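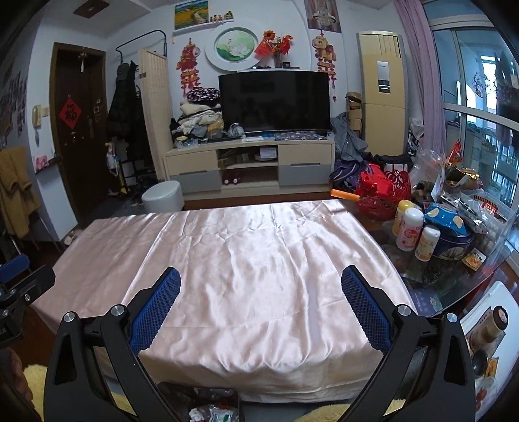 The first iron sold under the Orkell name weighed more than most of its buyers expected, and the retired product engineer who worked on it still thinks the weight was right. He spent most of his career on home pressing equipment, first at Orkell and later at Terkton, and he agreed to talk one Saturday about how the steam iron got to be what it is now. Fabric came up early. A wrinkled satin cloth like the pale pink one on the table, he said, is the kind of thing that used to scare people away from ironing. "Cotton forgives you. With satin you get one bad pass and there's a shiny mark where you stopped."

The early electric irons had no real temperature control. You plugged them in, they heated up, and you pulled the plug when they got too hot. People tested them with a wet finger or a scrap of cloth. The thermostat changed that, and in his view it mattered more than steam did.

"Everybody talks about steam because you can see it," he said. "The thermostat is a strip of two metals stuck together. It bends when it warms up and opens the circuit. It costs very little, and it took a lot of the scorching out of the job."

Orkell was a small company in those days. It had 40 people in the factory and sold mainly through hardware stores. Its first steam model had a water tank in the handle, with a valve that let water drip onto a hot plate inside. The drip was the hard part. If it ran too fast, the water came out of the holes as water. If it ran too slow, there was no steam to speak of.

"We went through valves for a year and a half," he said. "Brass ones, mostly. The trouble was minerals. In a town with hard water, that valve would be stuck by spring."

The first production run was 908 irons. He remembers the number because each one was tested by hand and signed off on a card, and he filled out a good share of the cards himself. The second run was 2662, and by then there was a test bench that could handle several irons at once.
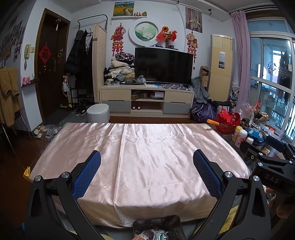
Returns were a steady problem in the second run. Most had nothing wrong with the heating element. The cords had failed where they entered the handle, from being bent back and forth over the end of an ironing board. The fix was a longer rubber sleeve and a pivot at the base of the cord. He said it should have been there from the start, and that one of the men in the repair room had asked for it before the iron went on sale.

He moved to Terkton when it was bringing out the Pai, a lighter iron rated at 800 watts. Plastic had replaced metal in the body and the tank by then. He did not like it at first. "It felt like a toy. My mother told me it was the first one she could use for an hour without her wrist hurting, so I stopped complaining."

The Pai sold well and was copied. A competing model, the Flinimov, had a nearly identical dial and a bigger tank. He bought one and took it apart on his kitchen counter. The tank was good, he said, and the seal around it was not.

Asked what he would change on the irons sold today, he mentioned automatic shutoff, which he approves of, and the number of settings, which he does not. He uses three: low for synthetics and silk, medium for wool, high for cotton and linen. He also thinks the small screws should go back to being ordinary screws.

"I used to be able to open one up with what was in the drawer," he said. "The one I have now, I'd have to break the case."

He still has one iron from the first Orkell run. It heats, but he replaced the cord in October and has not put water in it since.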